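Ekalstead Storage Notes – Gallery 9: Small Containers on the Large Table

Part of the Ekalstead storage pages, kept by Loukia Karras. Text by Loukia Karras and Margareta Sandu. Last revised July.

Earlier galleries in this series covered shelving, drawer inserts and the tall bins. Gallery 9 deals with small containers: canisters, jars and the shallow clear boxes that go under them. The entries were checked against the stock list on a Saturday, and list numbers are given where a container type has one.

Terms used on this page

Canister – a short, straight-sided cylinder with a lid. Entered under list number 38.

Jar – any rounded container with a threaded rim. Entered under 58 whether or not the lid is present. A jar stored without its lid gets the letter N after the number.

Base box – a rectangular clear plastic container used flat, as a support or for loose parts. Entered under 201.

Stacking

A canister may stand on a base box if its full bottom face is supported. Two canisters on one base box are listed as two entries. Jars are not stacked, with or without a lid. The rounded body gives a smaller contact area than the outside diameter suggests, and the older Drevau sheets, which measured at the widest point, should not be used for shelf planning.

Marking

Tape is the preferred marking for jars. Paper labels lift on a curved wall after a few washings. Apply the strip vertically, start it below the threads and press from the top down. Tape that crosses the threads interferes with the lid and has to be cut back. Color codes differ between Ekalstead and Mocanu, so read the color against the local sheet. Lăcrămioara Dinu holds the current copy for both sites.

Wear

Scuffs and gray streaks on white plastic are recorded as surface wear and do not change the list number. Damage to the rim does. Check the threads by running a lid on by hand for one full turn – if it binds, the jar goes to the repair shelf. Staining on the inside is noted separately, under contents.

Lids

Lids are stored by diameter in the Sikix drawers, second row. Şükran Gezer has asked that unmatched lids be left in the top drawer and not returned to the general row. Printed symbols on lids are left as they are and are not used for sorting.

Pictures

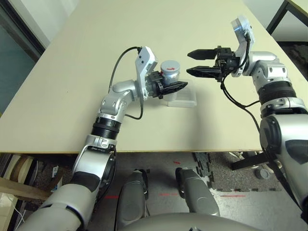
Canister with white lid on a clear base box, 38 over 201.

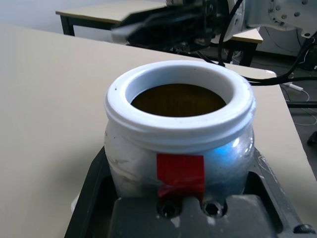

White jar, threaded rim, red tape on the front. Entered as 58-N.

Both on the large beige tabletop, Ekalstead.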